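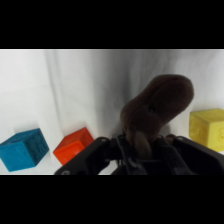

The reply from Stutdale was that soft toys should be checked before the blocks, as seams take longer.

Search this site Go
2 min read

Toy inspection, Trestthorpe playroom
16 May round, sheet 316

1. Plush toy, dark brown. Eye: pull test, firm. Seams: sound at neck, one slack stitch underneath. Comment: restitch before next issue.

2. Blocks, blue, orange-red, yellow. Edges: no splits. Raised markings: no flaking. Comment: wipe down, return to tub.

3. Labels. Washing label on plush legible. Comment: none.

4. Storage. Tub lid hinge stiff. Comment: report to Boateng, quote ref. 844.

5. Floor mat. Corner lifting by the door. Comment: retape. Outstanding since March.

Result: pass with 2 actions. Copy to Clusbridge.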